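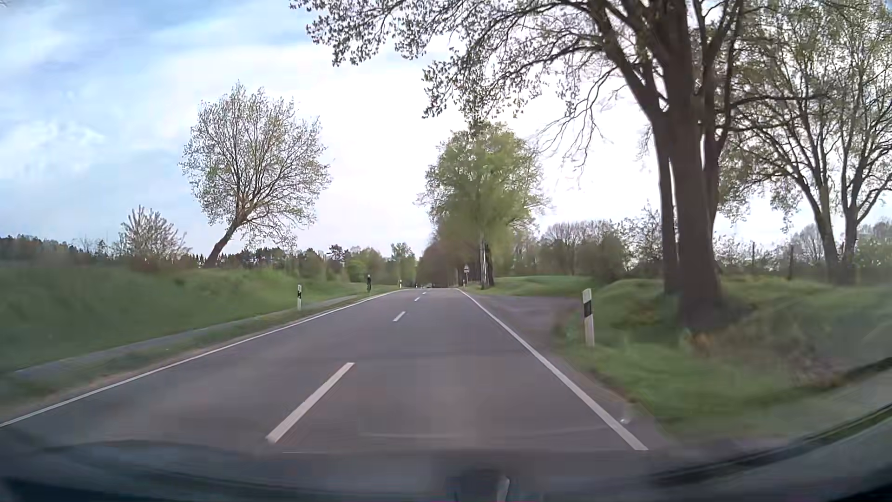 恐怖题材插画展筹备组第二次会议纪要。会议于八月某周六上午十点在Draswood展厅二层会议室召开，首先审议主视觉方案。初稿以乡间公路为构图基础：双车道沥青路面向远处收窄，灭点略偏左，中央为白色虚线，两侧为连续白色边线。会议同意保留该透视关系，路面灰色略带紫褐的色调作为主色参考，标题文字置于上部，不压虚线。人物形象采用夸张变形的漫画画法，由设计组在下一稿中补入。

一、出席情况
策展组、设计组、印制组、场地组、票务组均派员出席。Kershaw印务派代表列席第三、第四项议题。法务组请假，书面意见已于会前分发。

二、上次会议遗留事项
1. 展览名称。上次会议保留两个备选名称，本次表决采用《午夜分镜》，英文名待译，不使用副标题。
2. 参展范围。确认以原稿、丝网版画和限量印刷品为限，不接收雕塑及面具类作品。已提交雕塑作品的两位作者由策展组书面回复。
3. 改编形象的授权。法务组书面意见认为，凡以既有影片角色为原型的作品，作者须提交授权文件或签署权利说明。未提交者可在展厅陈列，不得制作衍生品销售。会议采纳该意见。

三、作品印制
1. 规格。限量版画统一为A2幅面，棉浆纸，四边留白，编号及签名位于下方留白处。每款印数200张，作者保留样张8张，样张另行标注，不计入编号。
2. 色彩。印制组报告，首轮打样中深红与黑色叠印处层次丢失，暗部网点糊版。Kershaw代表建议将总墨量上限下调，并改用专色黑。会议要求重新打样，新旧样张并列比对后再签样。
3. 文件交付。作者须提供分层文件，线稿与色层分开，字体转曲。漫画类作品中的拟声字单独成层，供制作双语版本时替换。
4. 包装。采用硬质纸筒，内衬无酸纸。平装方案成本较高，暂不考虑。

四、展墙与照明
1. 场地组提交展墙排布图。可用挂墙总长268米，按现有作品清单排布后，北侧通道仍有余量，拟用于陈列分镜草稿。
2. 原稿区照度须低于版画区，马克笔及水彩作品不得使用射灯直照。现有灯轨无法分区调光，场地组负责询价加装控制器。
3. Urkville美术馆借出的作品须使用防盗挂件，安装时由借出方人员在场。借展协议第六条关于温湿度记录间隔的表述不清，退回法务组修改。
4. Kershaw代表询问版画是否可不装裱直接上墙。会议决定一律装框，使用亚克力面板。

五、放映与签售
1. 配套放映安排在展厅一层小厅，每场放映前不设映前讲解，讲解材料印入场刊。
2. Plestthorpe短片节提供的片目中，有一部画幅比例与现有幕布不符，需加遮幅。放映设备检查由场地组完成，并于下次会议报告。
3. 签售排队区设于东门内侧，不占用消防通道。每人每次限签2件，非本展售出的物品可签，不接受寄存。
4. 票务组提出将签售与门票捆绑。经讨论未通过，签售维持单独领号。

六、宣传物料
1. 海报分横、竖两版。竖版由横版裁切，裁切后须保留右侧白色边线，否则路面的纵深感不足。
2. 场刊封面不使用主视觉，改用作者线稿，单色印刷。
3. 适龄提示印于海报、门票及入口处，措辞三处一致。

七、待办事项
设计组：提交主视觉第二稿，附横竖两版。
印制组：安排重新打样，整理比对记录。
场地组：调光控制器报价，放映设备检查。
策展组：回复雕塑作品作者，定稿作品清单。
法务组：修改借展协议第六条，起草权利说明模板。
票务组：领号流程书面稿。

八、其他
原稿运输保险的投保价值尚有三件未申报，由策展组催办，未申报的作品不予起运。下次会议地点不变，时间另行通知。会议于十二时二十分结束。

记录：策展组
分发：各组，Kershaw印务（仅第三、第四项）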